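Folding tees on a hard white top: which fold, and does the surface matter?
Laundry and Linen board > Folding and storage
24 replies, page 1

creaseline
I've been sorting out how T-shirts get folded before they go in the Arroyo drawers, which are 3 shirts deep if the fold is right and 2 if it isn't. Method so far: shirt flat on the table, collar away from me, sleeves in, sides in, then up from the hem in thirds. On cotton it's fine. On anything thinner the second side fold drags the first one out of line. I work on a smooth white top and I'm starting to suspect the top. 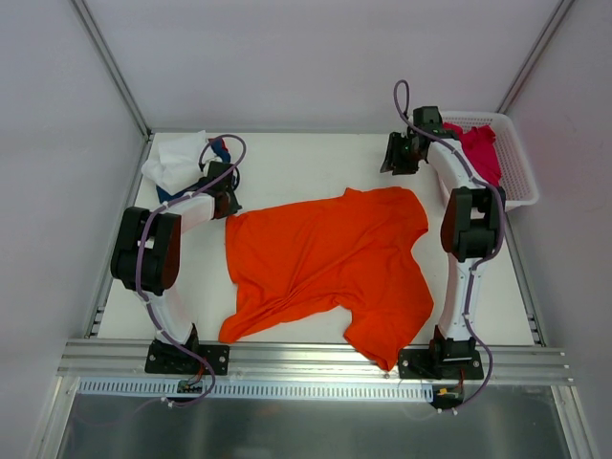 Flattening is where most of my time goes, and I'd like to know what order other people do it in. I start at the shoulders and push towards the hem. With the orange tee the collar end is towards the back but there's a pronounced fold across the lower middle, and the creases run diagonally, so pushing straight down only moves them along. Do you lift and drop it again, or pull from the corners?

Ninum_linen
Lift and drop. Hold it at the shoulder seams, one shake, lower it hem first. If you smooth a diagonal crease with your palm you stretch the knit along the bias and the sides won't match afterwards.

hobday
Disagree with the above. Lift and drop works if you have headroom and a dry shirt. On a table with walls round it you catch the sides. Take the two hem corners, pull outwards and slightly down, then do the same at the sleeves. Four points, no shaking.

Ninum_linen
Four points is fine for one shirt. I did 201 for the Prilutberg jumble sale and I wasn't pulling four corners on each.

creaseline
Tried it on Saturday with the lengthwise method as well, where you narrow the shirt into a strip first and then fold the strip.

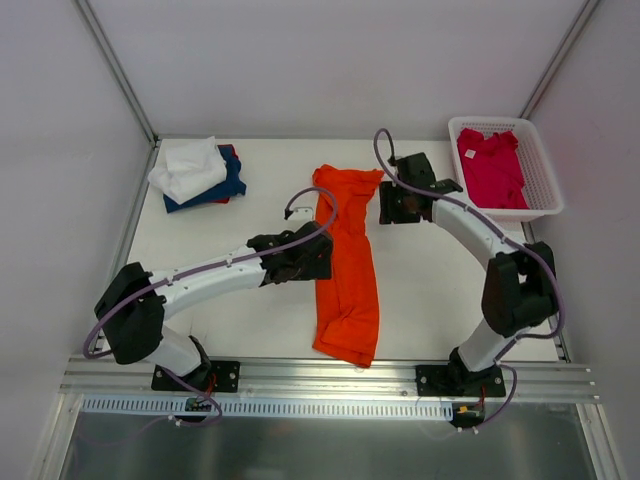
Reading time: 3 min

Finished ones go in the back left corner, white on top of the dark blue, and the pink is still in the mesh basket on the right. The orange one is the problem. It's lengthwise down the middle but crumpled, bunched at the bottom, and the top end flares a bit. If I fold that in thirds I get a wedge. The white and the navy gave me no trouble with the same steps.

Aitana Cifuentes
You can't get a square packet from a strip that hasn't been flattened. The strip method assumes the shirt is smooth before the first side goes in. Go back to flat, do the sides one at a time, and check the width at the collar and the hem before going further. A flared top end usually means the sleeves weren't laid back along the body.

Also, stack by size. If the white one is the smaller of the two it's in the right place. If it's the larger, swap them or the pile leans.

hobday
Agree about the sleeves. Don't agree about stacking by size, it goes in a drawer on its edge anyway.

Aitana Cifuentes
It goes in a drawer on its edge if you own that sort of drawer. Mine are shallow.

tubandmangle
Nobody has answered the surface question. Smooth tops let thin jersey slide. I put a Skerix mat down, the thin ribbed one, and the second side fold stopped dragging. A cotton sheet pulled tight does the same job.

creaseline
Close view of the top. There is a grain but it's very faint. 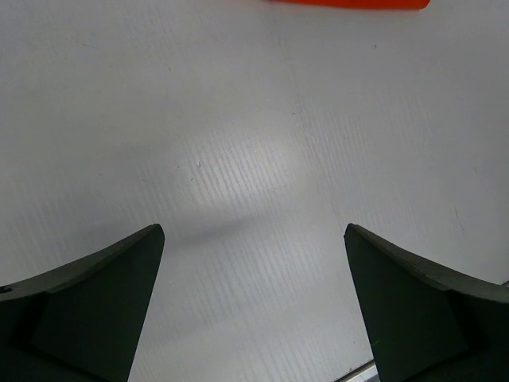 White top, matt, fine streaks in the finish. Orange tee just in at the far side.

Would you expect that to hold a thin shirt? Most of the streaks go from upper left to lower right, so I wondered if folding across them would help.

tubandmangle
No. Grain that fine does nothing for jersey in either direction. Use the mat.

Ninum_linen
I'd leave the surface alone and put a flat hand on the first fold while making the second. The mat is one more thing to wash.

hobday
Mat for the thin ones, bare top for cotton. You can pull cotton about on anything.

creaseline
Will try the sheet first as I've got one. Orange tee is going back to flat, corners first, then the sleeves.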